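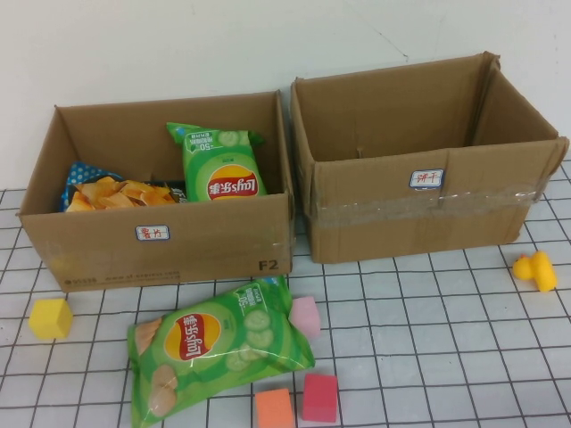

최종 업데이트: 오후 4시 20분

분류: 동네소식 > 나눔·간식

골트빌(Goltville) 나눔방 간식 정리를 드디어 시작했어요! 저도 오전 내내 상자 옆에 붙어 있었는데, 생각보다 손이 많이 가더라고요. 올해부터는 과자를 종류별로 상자에 나눠 담고 앞면에 이름표를 붙이기로 했거든요. 감자칩 상자에는 빨간 손글씨로 '薯片'이라고 적힌 이름표가 붙었어요. 파란 테두리까지 있어서 은근히 귀엽습니다. 안에는 초록색 레이즈(오이 그림 있는 그거요!)가 거꾸로 꽂혀 있고, 옆에 감자칩이 한 봉지 더 있어요.

이번 정리를 맡은 이비 버킷 씨는 "봉지 과자는 눌리면 끝이라 감자칩은 꼭 따로 담고 싶었다"고 하네요. 완전 공감이에요. 지난번에 제가 집어 간 건 거의 가루였어요 ㅠㅠ

나눔방은 2002년에 문을 열었고, 지난 한 해 나간 간식 꾸러미가 1342개래요. 저는 한 300개쯤 되려나 했는데 깜짝 놀랐습니다. 꾸러미는 5월부터 다시 나가고, 한 집에 다섯 봉지까지 고를 수 있어요. 초콜릿이랑 비스킷 이름표는 하젬 카멜 씨가 쓰는 중인데, 글씨가 정말 예뻐요(제 글씨로는 어림도 없죠).

집에 뜯지 않은 과자가 있으면 나눔방 입구로 가져다주세요. 유통기한이 한 달 넘게 남은 것만 받고, 빈 종이 상자도 환영이에요. 낮고 넓은 모양이면 더 좋고요!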